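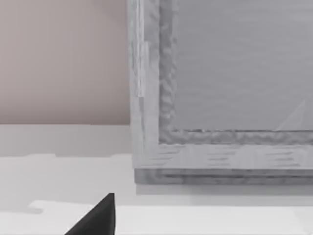
Quarterly fixed-furniture inspection, Trergate site, staff kitchen and records room. Inspector: Calum Strachan. Date: 14/12/2023. Work order 3122. Units are checked for anchorage, sharp edges, door and drawer retention, and load. Framed fronts with a flat inner panel, like the gray one with the visible wood grain, are checked at the squared lower corner where stile meets rail, and along the molded channel.

1. Wall anchorage, tall units
Pass. Fixings tight. Unit 14 re-torqued on site.

2. Hinges and catches
Pass with comment. Unit 2, lower hinge screw stripped. Replace with next size up — do not pack the hole.

3. Frame joints
Pass. No movement under hand pressure.

4. Edges and corners
Fail, records room. Splintered edge at knee height beside the door. Taped for now. Sand and seal.

5. Shelf load labels
Fail. Label missing on the Tastgate shelving. Rated load is 125 lb per shelf; files to stay off the top shelf until relabeled.

6. Drawer stops
Pass. Sesico runners in the kitchen are stiff but hold at full extension.

7. Clearance to electrical panel
Pass.

Items 4 and 5 assigned to Nwankwo. Item 2 can wait for the parts order. Next full load check in June.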